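Week Three: Folding Things That Don't Want to Be Folded

Our project was on how people fold small clothes at a shared table, and wow, did I underestimate it. I thought I'd be done in a weekend (ha). My partner Bohumila Hájek and I set up in the Ultcombe student lounge, right by the drink fridge, which was great for snacks and terrible for concentration.

The question was simple: what makes a piece of clothing annoying to fold? We went through 21 items from the Flirano donation box, mostly kids' stuff, and wrote down where each one gave us trouble. Plain T-shirts were easy. Anything with snaps was a pain! The fabric bunches up near the closure, you smooth it down, and then the other side slides off the table.

Big printed graphics were the surprise for me. I figured a print wouldn't matter, but on some of the pieces that part felt stiffer than the plain cloth next to it, so the fold kept landing at the edge of the design and not where I wanted it. Bohumila said to start from the printed side and let the soft part follow. I tried it for 9 of the items and liked it a lot better, though she's still neater than me.

We also argued about straps. I tuck them under first, she leaves them until last. Our write-up has both ways in it, and Ms. Pavliuk said to keep it like that.

If I did this again I'd use a bigger table and sort everything by size before starting. I'd also keep the notes in one notebook, because copying mine over from three different ones took a whole evening. The green one with the checkered patch was my favorite to work on, wrinkles and all.

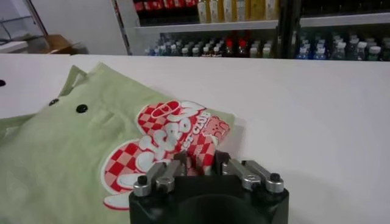 2 min read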